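Small claims filing changes at the Stollville courthouse

The Stollville courthouse moved its small claims counter to the second floor in November. Claims are now accepted on paper or through the Prukell filing portal, and both routes use the same six-page form. Older versions of the form are returned unprocessed.

Each claim needs 2 copies of any contract or invoice relied on. Portal users upload one file per document — combined scans are rejected.

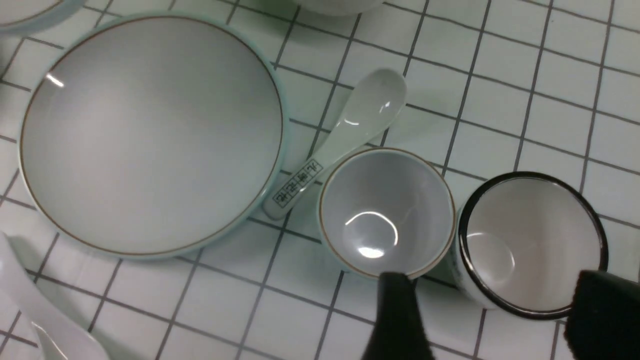

Hearings are listed in room 381. Parties should check in with the clerk before the listed time and bring the originals of all documents filed. A request to postpone must reach the court six days before the hearing and must state whether the other side agrees.

The next update to the filing guide is dated 7 December 2018 and will cover service by mail.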